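Household tips for people who teach helpers in pretend houses

I get asked for tidying tips more than anything, and lately half the questions come from people doing what I do in the evenings, which is recording household jobs in a simulated flat so that a learning system has something to copy. Same rules as a real home, mostly. A few are odd. I've put down the ones I use every day, starting with the three spots where I do nearly all my recording.
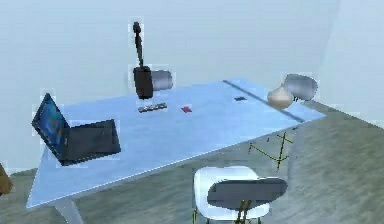
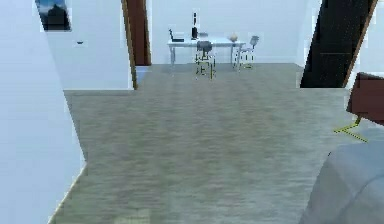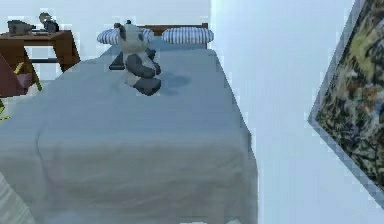

Start with the dull jobs. When I began I went straight for the difficult stuff, tucking things behind other things, and got 57 recordings I ended up binning because every one of them had a wobble in the middle where I was making up my mind. Now I warm up with something like "put the remote by the laptop" or "bring the toy to the desk", ten minutes of it, and my hands settle down. (A cup of tea beforehand, not during. I've learned.)

Decide the whole job before you press record. Say it out loud if the rest of the house can bear it! "Pick up the vase, carry it to the other end, put it down, let go, back off." If you stop halfway to think, the system learns to stop halfway and think, and it looks exactly as daft as you'd expect.

Don't tidy too well between goes. This one went against everything my mum taught me. I used to put each thing back on precisely the same spot, lovely and neat, and the result could only find the mug if the mug was on that spot. Shove things along a bit. Turn the laptop. Swap two of them over. I do 12 goes with one layout and then shuffle the lot.

Start from different places, too. Down the far end of the hallway, beside the bed, right up against the desk. A helper that has only ever set off from one doorway is hopeless from the next one, and walking the long way round is worth recording all by itself.

Keep your fluffs, but keep them apart. If I drop something and pick it up again cleanly, that's useful, and it goes in a folder called "saves". If I drop something and then flail about, it goes in the bin. Harpreet Kowalchuk, who I swap notes with, keeps everything and sorts it in August when work is quiet. I'd never get through it, but it suits her.

Write the label straight away. I mean before the next go, while you still remember whether it was the left pillow or the right one. Use the words you'd use to a person in your kitchen. "Put the bowl near the bottle" is plenty. I tried being clever with codes for a while and came back after a fortnight unable to read a single one of them.

Say the same thing several ways. People ask for jobs differently, so I write three labels for every recording: the bossy one, the polite one and the one you'd shout from upstairs. They all go in the same line of the spreadsheet.

Soft things need more goes than hard things. Cushions, stuffed toys, bedding, anything with a bit of give. I aim for 200 goes for a mug and 800 for anything squashy, spread over weeks, and I still feel the squashy ones are thin. Go slower with them as well, and hold for a second after you've gripped.

Stop when you get bored. You can see boredom in the recordings, I promise you: the movements get short and snatchy and you start skipping the backing-off bit. Forty minutes is my limit after supper, and a bit longer in the morning if I've had a decent breakfast.

Copy everything to a second drive before you shut down. Mine is the old one out of the kitchen computer, and it lives in the drawer with the takeaway menus.

Next time I'll do drawers and cupboard doors, which need a page to themselves. If you've got a good trick for handles, do send it in.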